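How to Watch a Robot Demonstration Without Being Taken In

Posted in Guides
38 comments | 358 shares

I spent an afternoon in November at the Okico open day, and I came home with a tote bag, a sore back and four pages of notes. Most of the notes are about one bin-picking station, where I stood long enough that the staff began offering me coffee. What follows is the method I use at these events. It won't tell you whether to buy a robot. It should keep you from being talked into one by a good afternoon.

You don't need an engineering background. You need a notebook, a watch with a second hand, and a willingness to stand in one place while everybody else moves on to the next booth.

Step 1. Read the invitation before you go

Okico's invitation promised "everyday objects, picked without programming." Underline words like these and take them with you. Everyday to whom? Without programming by whom, and starting when? A company called Treramura once invited me to see a "fully independent" packing line, and there were two people behind a curtain with laptops. They may have been doing nothing more than watching the temperature of a motor. I asked, and I got three different answers.

Write each promise at the top of its own page. Leave the rest of the page blank. By the end of the day you want something under it, even if it's only "couldn't tell."

Step 2. Get there before the talk

The talk at Okico was at 2 p.m. I arrived a little after noon, and I recommend this to anyone. Before the talk, the people running the stations are still setting up, and they'll say things like "it doesn't love that one" about an object that later gets quietly left out. After the talk they've all heard the official wording and you'll get it back word for word.

Early arrival also lets you see what happens between runs. Who puts the objects back? Do they drop them in by the handful, or set them down one at a time with a nice gap around each? If they set them down, look at where the hands go. I have watched a presenter turn a bottle so that its neck pointed the right way, talking to the crowd the whole time about random placement.

Step 3. Pick one station and stay

Open days are built to keep you moving. There's a map, there are stickers to collect, there's a sandwich table at the far end. A station only has to work for the length of an average visit, and an average visit is a couple of minutes.

Stay for a half hour. Stay for more if you can stand it. You'll be in the way, so stand to the side where you can see both the gripper and the operator's keyboard. If you can only see one of them, choose the keyboard for the first ten minutes and the gripper for the rest.

Step 4. Look hard at the objects

Object choice is where most of the persuading gets done. A box with flat sides is a gift to a suction cup. A block of foam is a gift to fingers, because it gives a little and forgives a bad angle. Soft toys are forgiving too: you can pinch one nearly anywhere and come up with something. I've seen whole demonstrations run on soft toys, and the crowd loves them.

So ask yourself which objects in the bin are easy, which are hard, and which ones the robot goes for first. Then wait and see whether the hard ones ever get their turn. Rounded, hollow things are worth special attention. A bowl can be gripped by the rim, but the fingers have to come down in the right place, and a bowl that tips will skate away from a bad approach. A cup on its side can roll.

In fairness to Okico, the mix at the station I watched was better than I expected.

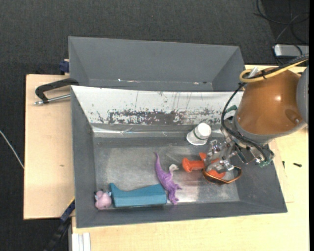

The arm at the orange bowl, with the toys and the foam block at the other end of the bin.

I'd rate the bowl and the cup as fair tests, the foam block as a soft one, and the dinosaur as somewhere between, depending on whether it gets taken by the middle or by the tail. What I didn't see was anything I'd call mean: no bag with something heavy loose inside, no clear plastic sheet, nothing thin and flat lying against the floor of the bin. If your own work involves thin flat things – mine did, for years, at a parts counter – that's the gap to ask about.

Crowding matters as much as the objects do. Six things in a bin that size leaves plenty of bare metal between some of them. A real parts bin is filled to the lip, and whatever you want is under something else. When I asked whether they could tip in a few dozen more, I was told that it had been done in testing. Fine. I wrote down "told, not shown."

Step 5. Look at the furniture

I trust a scuffed station more than a clean one, up to a point. Wear on a bin means that things have been bumping against it. It doesn't tell you how often or how recently, or whether the bumping was part of the plan, and a bin can pick up scratches in a storeroom as well as anywhere. Treat it as a reason to ask a question. "How long has this one been in use?" is a good one, and people tend to answer it before they've thought about whether they should.

Look at how the bin is held down, too. At this station there was a C-clamp near one corner. Clamps are perfectly sensible in a workshop. They also mean that the bin is where the robot expects it to be, and on your floor it may get kicked, bumped by a cart, or put back an inch off by somebody at the end of a long shift. Ask what happens if the bin moves. Then ask if you can move it. Okico's answer to the first was "it recalibrates," and the answer to the second was no.

Sloped walls are another quiet help. Anything that's pushed up a slope wants to slide back toward the middle, where the arm can get at it. Your own bins may have straight sides and square corners, and a small item jammed in a square corner is a different job altogether.

Step 6. Keep your own score

The banner over the station said 303 picks an hour. I don't doubt that somebody got that number once. What I want to know is what counted as a pick. Some firms count any time the gripper closes and lifts. Others count only when the object lands where it's supposed to.

Make four columns in your notebook:

Clean pick
Second try
Dropped or missed
Human stepped in

Put a mark in one column for every attempt, and don't get generous. If the gripper closes on air and goes back down, that's a second try even if the presenter is saying "and here it's adjusting its approach." If a hand enters the bin for any reason, including to be helpful, it goes in the last column.

I'm not going to print my marks from the afternoon. A half hour is too short to be fair to anyone, and the point is for you to keep yours. I'll say that my last column wasn't empty.

Step 7. Ask the dull questions

People come to these days with large questions about jobs and the future, and presenters have large answers ready. Dull questions get you further. The ones I carry with me:

Were any of these objects used when the system was being trained?
Has this exact bin been used before today?
Is a person able to take over the arm, and did anyone do so in the last hour?
What does it do when it fails five times in a row?
What's the smallest thing it has dropped, and where did it end up?
Who fixes the gripper, and how long do we wait?

The first one is the most useful. A robot that has met the same purple dinosaur for months is doing something much less impressive than one meeting it for the first time, and from the rope line the two look identical. The man at the Innes booth across the hall told me up front that all of his objects were familiar ones. I thought better of Innes for it.

If you get a vague answer, write down the vague answer. Don't argue. You're there to collect, and you can be annoyed in the car.

Step 8. Bring something of your own

Put an object in your pocket that you'd need the machine to handle, and ask politely if it can go in the bin. I bring a coiled hose fitting. Kodeo let me try it at their spring event, and the arm went for it four times and got it once, which told me more than their brochure had. Okico said no, on safety grounds. That may be a real reason. It's also a reason that I've heard at every event where the answer was no.

Choose something clean, cheap and unbreakable, and don't bring anything with a battery in it. You want them to run out of excuses before you do.

Step 9. Wait a week before you decide

Write up your notes the same evening, while you can still read them. Then leave them alone. There'll be a follow-up email with a video in it, and the video will be edited. Up to 200 of us came through that afternoon, according to the sign-in desk, and I'd guess that most went home remembering a robot arm picking things up, as it did. So did I. Go back to the pages with the promises at the top and see which ones have anything written below them.

Under "everyday objects" I had put: yes, mostly, not many at once. Under "without programming" I had put: couldn't tell.

I've asked Okico for a second visit on an ordinary workday, with a full bin. If they say yes I'll add the results to this page.

358 shares | 38 comments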